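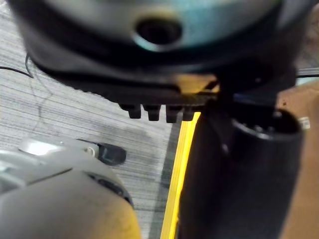

3 min read

Wirard Opens Up Pluster, a Friendlier Way to Chase Late Invoices

RUDDOCK, Nov 1, 2023 - Hi, I'm Struan Drummond, I run Wirard, and I've been told a press release should be in the third person. I had a go at that and it sounded like my own obituary, so you're getting it from me directly.

As of this morning Pluster is open to anyone who wants it. If you run a small business and you send invoices, you already know the problem it's for. You do the work, you send the bill, and then you sit there wondering how soon is too soon to ask where your money is. I spent years as a sign painter before I started Wirard, and I once waited so long on a bakery that they'd changed their name by the time they paid (I painted the new sign too, and yes, I asked for that one up front!).

Pluster watches your unpaid invoices and writes the reminder for you. You read it, change whatever you like, and hit send. The first note is light, the kind of thing you'd say to a customer you bump into at the hardware store. The next is firmer. If it gets as far as a phone call, Pluster puts the dates and amounts on one page so you don't have to dig through your email with the customer on the line.

Nothing goes out without you seeing it first. We argued about this a lot in the office, and I was on the losing side to begin with. I wanted it all automatic. Then one of our early testers mentioned that a customer of hers was in the hospital, and that she'd have been mortified if a cheery little nudge had landed in his inbox that week. That changed my mind on the spot.

We've had 152 businesses using the test version since January. Plumbers, dog groomers, a piano tuner, two rival florists on the same street. They've been wonderfully blunt with us. The wording in the second reminder has been rewritten more times than I'd like to admit, mostly thanks to one florist who said the original sounded like her landlord.

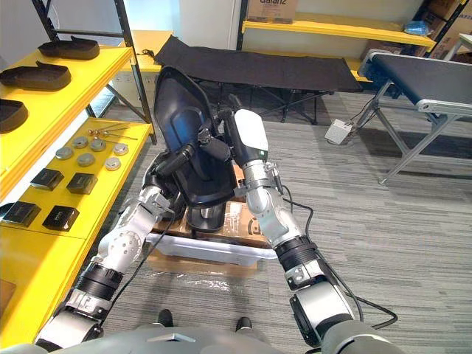 What happens to Bridix

A lot of you came to us through Bridix, our plain invoicing tool, and you've been asking whether we're about to drop it. We aren't. Bridix stays up, it stays at the same price, and if you want Pluster as well you can turn it on from the settings page. Your customer list carries over. So do your old invoices, including drafts, which the early test version lost for a few people - sorry again about that.

Pluster costs $4 a month on top of Bridix, or $12 a month by itself. There's one plan. You can cancel from your account page without calling us, though you're welcome to call anyway. Testers keep the free version until their test period runs out, and they'll get an email well ahead of the first charge.

We're still a small outfit here in Ruddock, and support is answered by the same people who build the thing. On a busy day you may well get me. I'm slower than the others but I'm pretty cheerful about it.

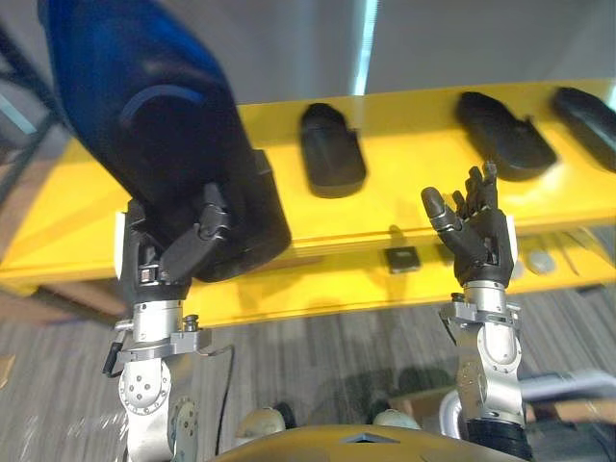 Can I use Pluster if I still send paper invoices?

Paper is fine. Type in the customer, the amount and the due date, and Pluster will write a reminder letter you can print and mail. It can't tell when a check shows up, so you'll need to mark the invoice paid yourself.

For interviews, screenshots or a chat about late payers (I have plenty of stories), get in touch through the press page on the Wirard site and ask for Struan.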